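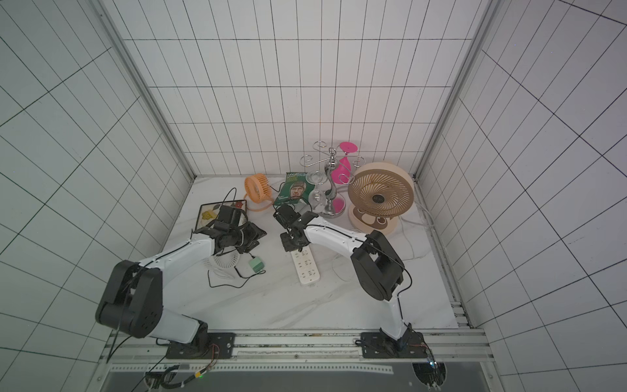 Desk fans, a power strip and glassware on the marble-veined worktop at Cirnent's Naylor Road site.

Cirnent changes intake rules for fans and extension leads

Jun 7, 2026

Household goods reuse firm Cirnent has changed the way it accepts portable fans, power strips and other small mains items at its Naylor Road site in Tevis. Under the new rules, each electrical item is logged separately on arrival and kept with its own lead and plug until it has been tested. Mixed boxes are still accepted, but they are now unpacked and sorted on the same day.

The change follows a review of May intake. The site took in 961 small household items during the month, of which 60 were portable fans. According to the firm's figures, 38 of the fans passed inspection and went to the shop floor. A further 18 were held back for a missing part, in most cases a grille clip, a base screw or a detachable lead. The remaining four were sent for recycling.

Amber Tapley, intake manager at Naylor Road, said the number held back was higher than it should have been.

"Most of those fans came in complete," she said. "The lead went in one crate and the fan went in another. By the time somebody picked up the fan, there was no record of which lead belonged to it. Some of these use a barrel connector, some use USB, and you can't go by the look of the plug."

Leads with a matching connector may still supply the wrong voltage, and the old procedure did not allow staff to pair a fan with a spare unless the rating plate on the fan could be read. On older desk fans the plate is often on the underside of the base and is worn or covered by a price sticker.

What has changed

Fans are now recorded in Nidow, the stock system used at the site, under one of two headings. Desk fans are those with a fixed or tilting head on a small stand. Circulating fans are the larger type with a deep round grille, meant to move air across a whole room. The two were previously entered together, and the shop had no means of telling from the stock list how much shelf space a delivery would need.

A detachable lead is tied to the fan at the point of unpacking and carries the same stock number. Fixed leads are coiled loosely and tied once – tight winding around the base is no longer allowed, as it strains the cable where it enters the housing.

Grilles are checked for gaps and for movement when pressed by hand. A fan with a loose or cracked grille is not powered up until the grille has been refitted or replaced. The blade is then turned by hand with the plug out, and any fan that scrapes or binds is set aside. Decorative bases, including animal shapes, are treated as part of the stand and checked for stability on a level surface.

Power strips have a separate entry of their own. Each is examined for scorching, cracked housings and loose outlets before any electrical test is done. Strips with a damaged flex are not repaired for resale. Those that pass are sold with a label giving the maximum total load, which donors and buyers had asked for at the counter.

Non-electrical goods

Kitchen and table goods arriving in the same boxes are also affected, though to a lesser extent. Glassware is taken out first and stood on a flat surface away from anything with a trailing lead. Plastic wine glasses and glass ones are logged under different codes, as the plastic type can be stacked in crates and the glass type cannot.

Wine glass racks may be priced with or without glasses. Where a rack arrives with glasses that do not match, the site will now sell the rack by itself and move the glasses to the singles shelf. Racks with curved arms should be tested with a glass on each arm before pricing, Tapley said, as a bent arm is hard to notice when the rack is bare.

"A rack can stand perfectly straight with nothing on it and lean as soon as you load one side," she said.

Trays and small ornaments go to the general shelf without testing. Food is not accepted for sale at Naylor Road. Packets of snacks turn up in house clearance boxes fairly often and are removed at sorting.

Notes for donors

Cirnent has asked people bringing in fans to leave the lead attached where possible, or to fasten it to the stand with a piece of string. Tape should be avoided on printed or painted surfaces. Remote controls should be put in a bag and tied to the fan they came with, with the batteries taken out.

Dust on the grille is not a reason for refusal. Fans that have been stored in a shed or garage are accepted, but donors should mention it at the counter so that the item can be left to dry indoors before testing. The site does not take ceiling fans, fan heaters or any fan with exposed wiring.

Drop-off remains at the side entrance on Naylor Road. Large deliveries should be arranged by telephone in advance. Staff there may refuse a box if the contents cannot be unpacked before closing.

The firm said the extra sorting time was about two minutes per electrical item, most of it spent on tying and labelling leads. Prices in the shop are unchanged. A second review is planned once the summer intake has been counted, and will cover table lamps and phone chargers as well as fans. Lamps are still entered in Nidow under a single heading, with shades recorded in the notes field.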